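Part time kitchen sales help wanted, Cutbridge showroom

Hi all, we need 2 people for the spring, maybe longer. 20 hours a week, mostly afternoons. Greeting customers, writing up quotes, chasing late deliveries from the Jorness warehouse. Phone work too, sorry, lots of it.

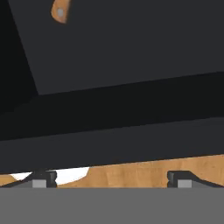
No design background needed, we'll train you. Must be ok with basic math and able to lift a sample box. Drivers license a plus. Spanish a big plus. Pay depends on experiance, reviewed in June.

You'd report to Kirsten Hafstein at the front desk. Four of us there now so its a small crew, everybody does a bit of everything. 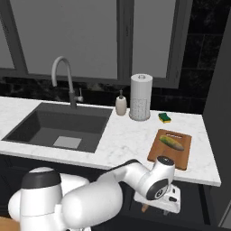
White marble counter, dark marble backsplash.

To apply: short email or drop a resume at Thorlacius Kitchens, 212 Grurken Road. Two references please. Closes December 13, 2020. No agencys.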